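Lirkico Opens Free Homework Room in Treratstead

TRERATSTEAD, August. Lirkico is delighted (and a little out of breath!) to open the doors of its free homework room on the ground floor of the old Bondarchuk building, with tables for families and 3,000 donated books.
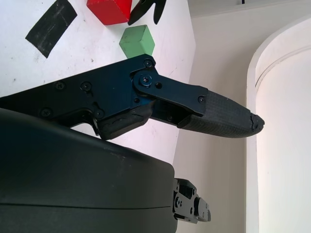

Hours and Sign-Up

The room opens at 4 p.m. on school days, and any child in town is welcome to come along, with or without a grown-up. Plutetti has kindly paid for the first 700 library cards.

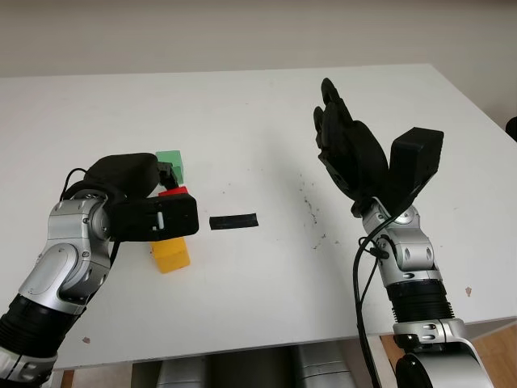
Parents at the preview said they had wanted a quiet place like it for years, and asked whether it might stay open through the summer too.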